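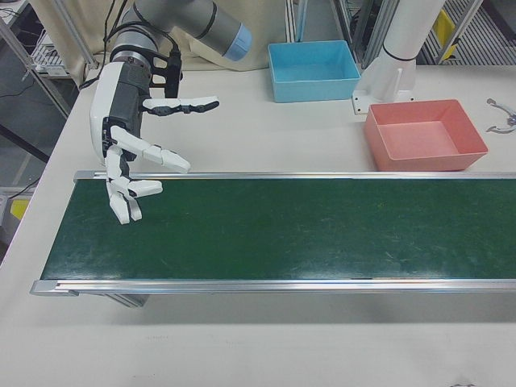 Rurnley Street Tree Team – Equipment

November
By Fernanda Pacheco

If you've adopted a street tree with us this year, you've probably already asked me about the Pekex watering bag. I have one on the maple outside my own house and I'm very fond of it, so let me tell you how it works!

The bag zips around the trunk and holds 11 gallons. You fill it from a hose through the slot at the top (a watering can works too, but bring your patience) and it drips out slowly over 9 hours, so the water soaks down to the roots and doesn't run off into the gutter. One fill a week is plenty for a young tree, two if we're in a hot spell. Older trees with thick trunks need two bags zipped together.

We have 118 bags to lend this season, first come, first served. Residents on Neves Avenue get first pick while the sidewalk work is going on – the city took out a lot of shade there and the new saplings are having a hard time.

Please take the bag off before the first hard frost and let it dry flat. Check the bark while you're at it. If it looks soft or dark, leave the bag off and call me.

Lost the zipper pull? Brayan Alvarado keeps spares at the Dotbridge shed, mornings until 11.

Rurnley Street Tree Team, Dotbridge shed, side gate | © Rurnley Street Tree Team | Back to top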